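Print this page | E-mail this page
Reading time: 2 min

Shared kitchen at Gullus – your questions

Where do I leave wet cups?
On the metal rack over the left-hand basin. Not on the worktop please, rings are a pain to get off.

Can the rack be moved?
Yes, lifts straight out. Put it back after, the next person will want it.

Which basin for washing up?
Right one. Keep it clear when your done – no soaking pans overnight, even "just the one".

Drain's slow, what now?
Pick out the bits, run the tap for 5 minutes. Still slow, ring Prarkitz on extension 171. No drain cleaner.

What can go on the worktop?
Fruit bowl, your plate while you're eating. Laptops at your own risk and well back from the tap.

Bleach?
No. Washing-up liquid and a soft cloth, wipe dry. Scouring pads scratch teh steel. A new worktop is 2,000 pounds, so chopping boards always.

Who buys the liquid and cloths?
Gama and Jin floors, turn about. Months are on the list inside cupboard 13. Jin has May.

Food left out overnight?
Binned in the morning. Whole fruit stays.

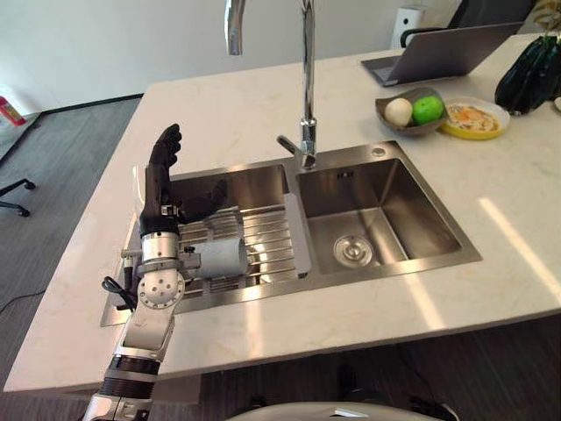 Double sink, rack over the left basin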